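Gerkden Home Sim, household scene pack
Reviewed by Ruba Tannous

Gerkden sells this as a training set for mobile manipulators: furnished rooms, loose objects, a robot with a fiducial marker on its head, and a task list. The license is 700 dollars a seat, or 500 if you already own the Khoury planner. For that money I expected physics I could trust, and I'm not there yet.

The rooms look good. Wood grain, tile and upholstery are better than in most packs at this price — but looks don't train a grasp.

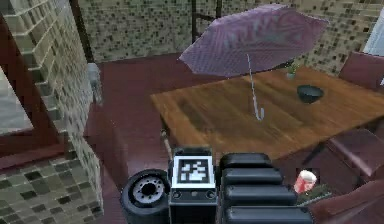
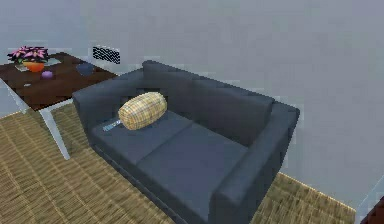 Rendered rooms from the Gerkden pack
Issue 5, page 2

Take the umbrella over the dining table. Its canopy is far wider than anything our arm could carry past the chairs, and the sales page says nothing about contact with thin shafts or hooks. The remote beside the plaid bolster on the sofa is a fairer test, a slim object on a soft seat. I'd want to know how Gerkden models a cushion before I believed a success rate.

Arvid Bakke at Gerkden told me a contact update is due in April. Existing seats get it free. New buyers should ask for the trial first and run their own gripper model in it.

Support: email only
Trial: on request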